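Henriques Hall Reading Room to Close for Floor Repairs in November

The Staltivton Public Library will close the reading room at Henriques Hall for 14 days in November while the floor is repaired and the radiators along the north wall are replaced. The rest of the building will stay open during its usual hours. Patrons should use the Mill Street entrance while the work is under way, as the front steps will be needed for deliveries.

The reading room was last refurbished 53 years ago. An inspection in the spring found that several boards near the periodical shelves had lifted and that the supports beneath them needed attention. The library board approved the repairs at its summer meeting, and the contract was awarded to Skurum, a building firm based in Trollville that also handled the roof work at the branch library.

Newspapers and current magazines will be moved to the second floor, beside the map cases. Back issues will remain available on request, although staff ask that patrons allow 60 minutes for retrieval. Requests received after 4 p.m. will be filled the next morning. The local history files cannot be consulted during the closure, and researchers with deadlines are encouraged to visit before the work begins. 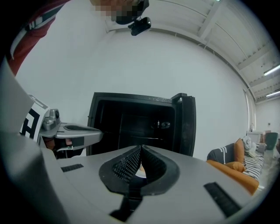
Gray grippers with black finger pads.

Public computers will also be relocated. Six will be placed in the children's wing during school hours and returned to storage each afternoon, when the wing is needed for homework help. Printing will be available at the circulation desk at the regular price per page. Patrons who use the large-print workstation should speak with a member of staff, who will arrange a time in the study room on the second floor.

"The reading room is the part of the building that people ask after first," said Benvinda Azevedo, director of public services. "We have tried to keep the closure short and to keep as much of the collection within reach as we can. We thank our patrons for their patience."

Holds may be collected at the circulation desk as usual. Due dates will not change, and the book drop on Mill Street will be emptied twice a day. The Saturday story hour will continue in the children's wing at 10 a.m. The chess group and the evening language circle will meet in the lower-level conference room, which has seating for fewer people than the reading room, and both groups ask that members sign up in advance.

Some noise should be expected on the first floor during the first 2 days, when the old boards will be taken up. Quiet study space will be available on the second floor throughout the closure. Questions about access, including the use of the elevator, may be directed to the circulation desk in person or by telephone during open hours.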